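# Making a slipcase for a small hand-bound book

I've been binding little books for years and for most of that time I was too scared to make a box for one. Boxes looked like maths. Then Riet Verbeke sat me down at the end of a weekend course in Trillthorpe, handed me a scrap of greyboard and told me to stop measuring things with numbers. Best advice I ever had! So this is her method, more or less, with a few bad habits of my own mixed in.

A slipcase is the easiest box going. Five sides, one open, and the book slides in spine outwards. If you can cut a straight line and you own a pot of PVA, you can have one done by teatime (though it needs a night under weights before you use it).

## What you'll need

- 2 mm greyboard, a sheet a bit bigger than A3 for a pocket-sized book
- book cloth or a strong paper for the outside
- thin, smooth paper for the lining
- PVA, and a brush you don't love
- a heavy knife, a steel rule, a set square
- a bone folder
- fine sandpaper
- the finished book, properly dry and pressed

That last one matters more than the rest. I once made a lovely case for a book I'd cased in that same morning, and by the following day the covers had settled and the thing rattled about like a pea in a tin.

## Getting the size from the book

Lay the book on your board with the spine lined up with one edge. Put a strip of your lining paper folded double against the head and another against the tail, and mark the board just outside them with a sharp pencil. That's your height. For the depth, mark where the fore-edge of the cover comes and add one thickness of board. Cut two of these. They're your sides.

For the thickness, stand the book between two offcuts of board, hold it gently closed (don't squeeze!) and mark the gap on a strip of paper. Add a doubled bit of lining paper here as well. You want two strips this wide for the top and bottom and one for the back. The top and bottom are as long as your sides are deep, and the back fits between them, so it's the same height as the sides minus nothing at all if the top and bottom sit outside. I draw this every single time and I still get it wrong if the radio's on.

Check the grain before you cut. It wants to run from head to tail on the sides, same as in the book.

## Lining first

Line the boards before you put them together. You'll never get your hand in afterwards, not with a thin book. Brush the PVA on the paper, lay the board down on it, flip it and rub it flat with the bone folder through a clean sheet. Leave them under something heavy for an hour.

## Putting it together

1. Lay one side flat, lining up.
2. Run a thin line of glue along the long edge of the back strip and stand it in place on the board.
3. Do the same with the top and bottom strips, fitting them snugly against the back. Use the set square, and then use it again.
4. Wipe out any squeezed glue with a dry offcut of card.
5. Glue the upper edges and lower the second side on.
6. Try the book in it now, wrapped in a bit of waxed paper, and take it out again.

Once it's firm, sand the joins. You're looking for edges you can't feel with a fingertip, as every little ridge shows through the cloth. Then ease the two sides of the opening with the sandpaper so the book has a soft way in. Some people cut a thumb notch. I do if the book's fat.

## Covering

I use one long strip that goes all the way round the sides and back, with a turn-in at the mouth and a small overlap at the top and bottom. Snip the corners, fold the overlaps down, and trim two separate pieces to go over the top and bottom and hide the lot. Work from the back outwards, a side at a time, and rub down as you go. If a bubble turns up, prick it with a needle and press.

Then weights. I fill the case with a stack of card cut to the size of the book so the sides can't bow in, and leave it overnight.

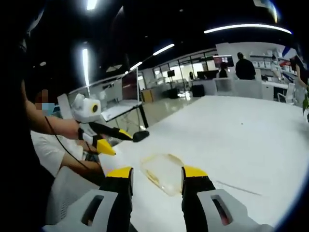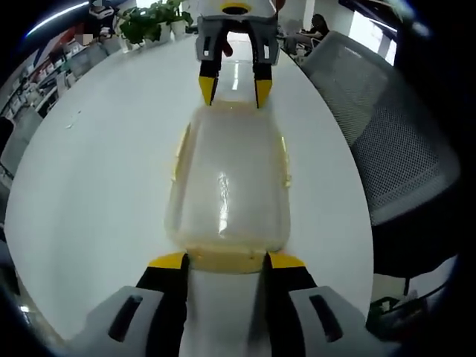 If the book won't go in the next day, don't force it. Nine times out of ten the lining has lifted a touch near the mouth, and you can rub it back down with the end of the bone folder and a tiny bit of glue. If it's tight all the way, the book's probably damp, so give it another day under a board and try again. If it drops straight out when you tip the case up, a second layer of lining paper on a slim card, slid in along one side, will usually cure it.

Lefteris Balaskas covers his with paste paper and it looks gorgeous, but it does scuff, so I'd stick to cloth for your first. Keep your paper strips with the measurements on, too. I've got mine in an envelope with the name of each book on, and I dig them out whenever I make another copy in the same size.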